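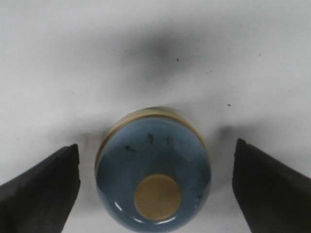

Which glaze is to be used for the interior of the Undora bowls? The blue, applied to the inner wall only, with the rim left tan.

November, morning. Interiors reviewed against the Tamiro order. The blue is acceptable and has a good gloss. It reads a little lighter near the upper wall, and the customer has been told to expect some variation in tone. The tan disk at the centre remains part of the design and is not to be glazed over.

Bowl 139 is to be kept as the reference piece. Bowl 92 has been set aside — pinhole below the rim, to be refired if kiln space allows. Slamet Wuisan has asked that test pieces be stored on the white surface by the window until the Sumampouw samples have been entered in the register.

Outstanding: 200 g of blue to be weighed out for the next batch.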